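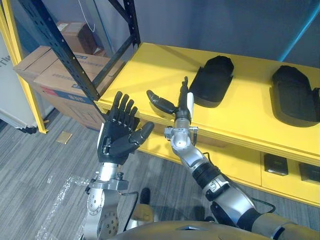 Gutholm shelf-reach recordings: read me before you use them

Hello, and thank you for taking an interest in this set. It is a modest collection of 1,766 recorded reaches made with our two-armed robot at the yellow shelf, and most of them are perfectly good. Some of them are not, and the greater part of this file is about those, as I would much sooner you heard it from me than found it out after a week of training (which is how we found it out ourselves).

What is in here

Each recording covers one reach: the robot stands in front of the shelf, brings one or both hands up to the top surface, and tries to pick up one of the black foam slipper shapes lying there. You get the view from the head, the joint positions for both arms and both hands, the commanded positions, and a short text note from whoever was running the session. The small black boxes in the compartments below were never a target. Please don't read anything into them.

Recordings are sorted into folders by session. Within a session they are in the order they were made, and that order turned out to matter a good deal, so please keep the file numbers if you copy things elsewhere.

The thumb fault

During the July sessions the right thumb began to lag. The controller would ask for it to close, the log would report that it had closed, and the thumb itself would still be sticking out sideways, or would arrive well after the fingers did. When that happened over open air it was no great bother. When it happened at the shelf, the hand pushed the foam piece along in front of it, and in a few sessions the thumb caught the shelf's front lip on the way down and the whole arm leaned into it before the force limit kicked in.

We blamed the software for far too long. I rewrote the grasp timing twice, and Harvey Simard, who had the patience to sit through both rewrites, kept telling me that the delay grew over the course of a session and that timing code doesn't get tired. He was right. The cable on the right arm had been clipped too tightly after a repair, and with the elbow raised it pulled on the connector at the wrist. The thumb's position reading would drop out, and our logger, which I am sorry to say I wrote, filled the gap with the commanded value instead of leaving it blank. So the logs looked lovely and the thumb was somewhere else.

Which recordings are affected

Sessions in the folder named Flondthorpe are affected from file 500 onward. Before that file we have found no sign of the fault, and we have looked fairly hard. The folder named Somis was recorded after the cable was rerouted with more slack and the logger was corrected, and I would trust it for anything.

The folder named Kandasamy is the awkward one. It was made after the cable work and before the logger fix, so the thumb moved as it should, but if a reading had dropped out you would have no way to see it. I use it for the camera views and leave the right-hand joint values alone. You may feel braver than I do.

The left hand never showed the fault in any session. Its values are good throughout.

How to leave the bad files out

There is a plain text list called thumb_suspect.txt at the top level, with one file name per line. The loader skips everything on it unless you set include_suspect to true. We did think about deleting those files altogether, but people working on fault detection asked us to keep them, and I think they make a rather useful collection of what a hand looks like when its own log disagrees with it. The labels for those recordings have been set to "unclear" where the note said "success" and the video did not bear it out.

If you run the same setup

A few things we now do, for anyone with a similar robot:

Raise each elbow to its highest working position with the power off and look at the cables on the forearm. There should be visible slack at the wrist.

Close and open each hand 3 times before the first recording, and watch the hand itself while you do it. Watching the plot tells you very little.

Keep people behind the floor tape whenever the arms are powered, including during the hand check. An arm that leans on a shelf can come off it quite suddenly.

If the thumb touches the lip, press the stop, back the arm out by hand, and write it in the session note. Don't finish the recording.

Known gaps

The force readings at the wrists were saved only for the Somis folder. The session notes vary a lot in length, depending on who was writing and how close it was to lunch. Camera and joint data can be off by up to 2 video frames.

Version history

October 10, 2021: suspect list added, labels corrected, logger fix described. The earlier upload had none of this, so please replace it if you still have a copy.

Corrections are very welcome. Please send the folder name and the file number, and I'll go and look at it.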